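Notes from the Sim Bench

Cups, bowls and an awful lot of brown table

Posted 01/02/2021

So the last newsletter went out with a single line about us "starting to collect" and I got more mail about that line than about the whole rest of the issue. Fair enough! I'll try to do it properly this time, with the caveat that I spend my days inside this stuff and have lost all sense of which bits are interesting.

Short version: we're building up a pile of examples for Mendo, our learning system, so it can pick up tableware and put it down again somewhere sensible. Each example is one person driving the simulated arm through one short job, start to finish, with everything the wrist camera sees saved alongside the moves of the arm and the fingers. Mendo then learns from the pile. We set ourselves a target of 600 keepers for the first round. A keeper is a run that made it through checking, and I'll get to checking, because it has eaten my month.

The driving is the fun part. You sit at the desk with the controller, you get the wrist view on the left monitor and the side view on the right, and you try very hard to use only the left one. I'm strict about this (people in the Drasthorpe office will tell you I'm a pain about this). If the driver is peeking at the side view to line up a grasp, the moves in the recording are based on something Mendo never gets to see, and you've taught it to guess. We ended up hanging a dish towel over the right monitor. It's a nice towel.

The wrist view takes some getting used to. You get the tips of the fingers down at the bottom, whatever they're close to, and then table, table, table. I've pulled a couple of stills out of the tableware runs so you can see what we're squinting at all day.
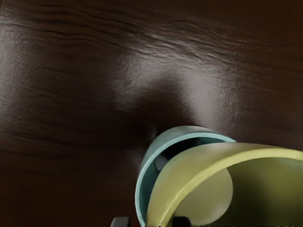 Wrist view: teal cup, yellow-green neighbor, and the two fingertips at the bottom.

I like that one because it's such a typical headache. The yellow-green piece covers most of the mouth of the cup, and from the left rim and wall you have to work out how the whole cup is tipped. A person does it without thinking. You see a bit of rim and your brain fills in the rest of the circle. Mendo has no such luck until it has seen plenty of rims, at plenty of tilts, with plenty of stuff parked in front of them, so crowded views like this are worth more to me than ten clean ones with a cup standing politely by itself.

That was a change of heart, by the way. Back in August I was throwing crowded layouts out and re-rolling the table until everything had elbow room. The drivers were quicker, the numbers looked lovely, and the first version of Mendo we trained on it went to pieces the minute two things touched. We kept 70 of those early runs for comparison and dumped the rest.

A word about light, too. Our friends at Kļaviņa made the table material for us, and they also built the little tool that shuffles the lamps between runs. Brightness, height, angle, all of it moves. What I hadn't thought about was how much that changes the tabletop. Same brown table, but in one view the grain pops right out under a big pale patch, and in another you'd swear the surface was perfectly smooth. If the lamps never moved, Mendo could learn that the bright blob means "the cup is just below here," and it would be right every single time until we turned on a different lamp. Learning systems are terribly good at that kind of cheating.
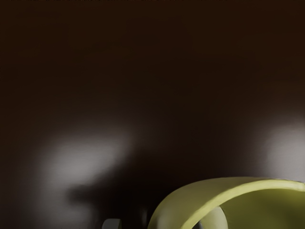

What gets a run thrown out

Checking is me, a big mug of tea, and playback at double speed. I wrote down the rules so that the Nekstead folks could check their own batches and we'd all be grumpy about the same things:

The driver stops for a long think in the middle of a reach. A short pause is fine. A long one teaches Mendo to stand there.

The fingers close on nothing and the driver carries on as if they had something. You'd be amazed how often this happens when the job is nearly finished and you want your lunch.

A piece gets shoved off the table. We save these in their own folder and I hope to use them one day, but they don't count as keepers.

The recording starts late, so the first part of the reach is missing.

Misses that get fixed stay in! I can't say this loudly enough, as two of you wrote in to ask. If the driver goes for a rim, doesn't get it, backs off and tries again, that's gold. It's the only way Mendo sees what to do after a bad try. We had one batch where the driver, being kind, had deleted every fumble before sending it over, and I had to ask very nicely for some fumbles back.

Where we are

We have 200 keepers in the bank as I write this, which is behind where I'd hoped to be, but they're good ones. The curved pieces are slowest by a mile. Close up, an edge fills so much of the wrist view that drivers lose track of which side they're on, and they tend to back up for another look. I was going to ban backing up and then decided to leave it alone. If a person needs the second look, Mendo probably does too.

The other slow thing is starting positions. Left to ourselves we all begin a reach from the same comfy spot, so the arm now starts from one of 14 spots picked by the computer, and some of them are truly annoying. There's one way off at the side that everybody groans at. It's staying.

If you'd like a turn driving, the desk in Drasthorpe is free most mornings and there's a practice table loaded that doesn't record anything. Half an hour is plenty to get the feel of it. Please leave the dish towel where it is, and if you change the controller sensitivity, change it back, I spent a whole morning last week thinking my hands had gone funny.

Next issue should have the first results from the crowded tables, assuming I get through the checking pile. Also still looking for a home for the old monitor stand, it's heavy but it works, come and get it.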